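Accueil > Hiver > Chaînes et chaussettes > Rastine 2

Chaussettes à neige Rastine 2 (la paire)
Marque : Purkard
Référence : 571
Disponibilité : en stock au comptoir, expédition possible

La Rastine 2 est une chaussette textile pour roues motrices, destinée aux berlines, breaks et petits utilitaires. Elle se monte à l'arrêt, sans cric. Elle convient aux voitures dont le passage de roue est trop étroit pour une chaîne à maillons ; vérifiez tout de même le manuel du véhicule, certains constructeurs excluent tout équipement sur la monte d'origine.

Par rapport à la première Rastine, l'élastique arrière est plus large et la bande de roulement est doublée. Le sac de rangement est le même. 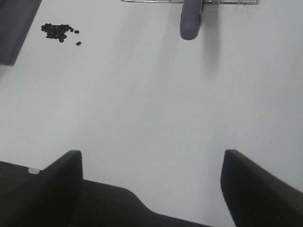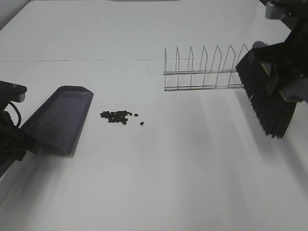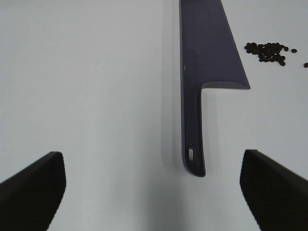
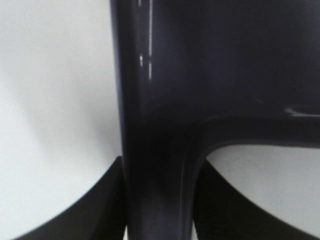 Verier Accessoires, rayon Équipement hiver

Montage
Posez la chaussette sur le haut du pneu et descendez-la de chaque côté, aussi bas que possible. Avancez ou reculez d'un demi-tour de roue, serrez le frein à main, puis enfilez la partie restante. Le centrage se fait en roulant. Sur une traction, les deux chaussettes vont à l'avant ; sur une propulsion, à l'arrière. Pour une transmission intégrale, suivez la consigne du constructeur.

Utilisation
Vitesse maximale : 45 km/h. Retirez les chaussettes dès que la route est dégagée, le bitume sec use le tissu très vite. Évitez les accélérations franches et le patinage dans les côtes. Après usage, rincez à l'eau claire et faites sécher à plat avant de remettre dans le sac.

Tailles
S : jantes de 13 et 14 pouces
M : jantes de 15 et 16 pouces
L : jantes de 17 et 18 pouces
La largeur du pneu compte aussi. En cas d'hésitation entre deux tailles, envoyez-nous la dimension complète inscrite sur le flanc.

Contenu
Deux chaussettes, une paire de gants, un sac, une notice.

Retours
Article repris s'il n'a pas été monté. La taille S manque souvent en février, pensez à la réserver.

À voir aussi : raclette Yap, tapis de coffre Purkard.

Questions sur les tailles : Doina Shehu, au comptoir ou par le formulaire de contact.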